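12 April 2020
By Olaniyan

Miment fabric desk screen, gray-blue

Back in stock, small batch only. Steditier had these on the floor for ages and we've finaly got our own lot in. Hangs down off the back or side of a desk, hides your legs and most of the mess. Fine diagonal weave, matt, doesn't shine under strip lights.

Width 60 inches. Clamps – 4 in the box, plus one allen key. Fits tops up to 7 cm thick. Weight, see label, it varies a bit between batches.

Cleaning: dry brush first. Damp cloth if you must. No bleach, no steam. Smudges show more on this colour than on the charcoal, so if you've got kids or a dog go charcoal.

Stops short of the floor, on purpose. Cables drop out underneath and you can get a hoover in. If you want them properly hidden you need the Dratari tray as well, sold seperately, next delivery July.
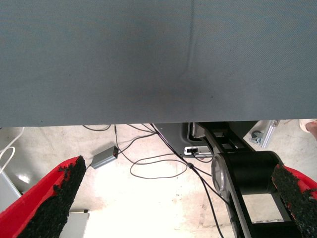
1 min read

Black leads on pale concrete do stand out under a gray-blue edge – a few cable ties and ten minutes sorts it. Keep any little boxes where you can see the light on them. Don't tape them to the fabric, it pulls the weave.

Returns 20 days, unused, clamps in the bag please.

Comments

deskhermit: Is the crease meant to be there? Mine has one down the middle.

Olaniyan: Comes folded. Hang it a week, should drop.

mrs_t_upstairs: Lovely colour, clamps a bit stiff. Would buy again.

pogo44: does the tray fit the older Steditier desks or just the new ones?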